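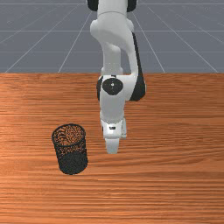
Progress report to the Plelell Fund: Ralledthorpe community seed library

Saturday, February 10, 2018

Hello again from a very muddy Ralledthorpe! I've been putting this off while we got through the packing (sorry, and thank you for the patient reminder), so there's a fair bit to catch up on.

Where we've got to

The short version is that the seed library is open and people are borrowing from it. We started the season with 320 packets on the shelves, mostly beans, squash, lettuce and tomatoes, plus a frankly silly amount of dill because one garden plot went wild with it last summer. By the end of the first borrowing day 99 of them had gone home with somebody. I had hoped for half that, so I drove home singing.

Membership stands at 27 households. A few of them have never grown anything before, and I've loved those conversations the most. One family wanted "whatever is hardest to kill," so they left with radishes and a pot of chives off my own back step.

The November cleaning day was slower going. We had beans still damp in the pods and a whole tub of squash seed that had started to mold, and I ended up tossing the tub. That was my fault for putting the lid on too soon. Everything is now dried on screens for two weeks before it goes anywhere near a lid.

Money

You gave us $333 for storage and labels, and I've spent almost all of it. The biggest chunk went on glass jars and the little drying packs that go inside them. Labels came next, and I had to buy those twice, as the first lot peeled off in the cold room. The second kind seem fine so far. Receipts are in the envelope with this report, including one that got coffee on it but can still be read.

I'd like to move what little is left over to envelopes, if that's all right with you. We're folding our own out of scrap paper at the moment and the small seeds sneak out of the corners. Lettuce especially!

What hasn't gone so well

The sign-out book. People write "beans" and nothing else, and we have nine kinds of beans. I've made a new page with a column for the variety and another for the jar number, and I've tied a pencil to it. I'll let you know in the next report whether that helped.

Germination tests are behind too. I do them on wet paper towels on top of my fridge and there's only so much fridge. The tomatoes and lettuce are done and came up nicely. Peppers are sulking, and I haven't begun on the onions, which are the ones I worry about because onion seed doesn't keep long. 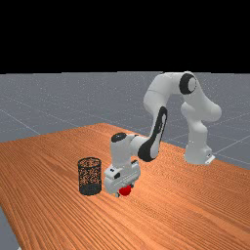 What happens if a member's crop fails and they can't bring any seed back?

They stay a member and can borrow again next season. Returning seed is something we ask for, and there's no fee or penalty if the slugs got there first.

Coming up

Next is the spring sowing morning, then a short class on saving tomato seed once there are tomatoes to save it from. I also want to get the peppers retested before anyone plants them, and the onions started this week, fridge space permitting.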